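Cell rules for cloth handling, revision 3
24 Jan 2021

The Tello handling rules were last revised before we had five-fingered hands, and the text still assumes a parallel jaw. 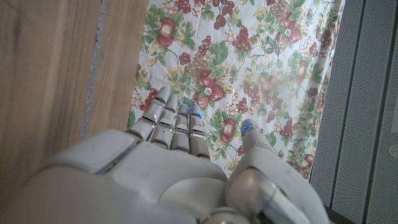 Section 2 is the weakest part. It sets one closing force for all fabric and gives no limit for fingertip height on approach. My draft adds both. It also asks for the following at the start of each shift:

Wipe the shell panels and log any new scuffs.
Check each fingertip separately, thumb included.
Run 42 open and close cycles with no cloth in reach.

Roxana Cuervo objects to the cycle count, which she considers high for hands already past 2000 hours. I have left it in until Yeison Zapata sends the wear data from Clenville. Comments on the draft are open to the end of January.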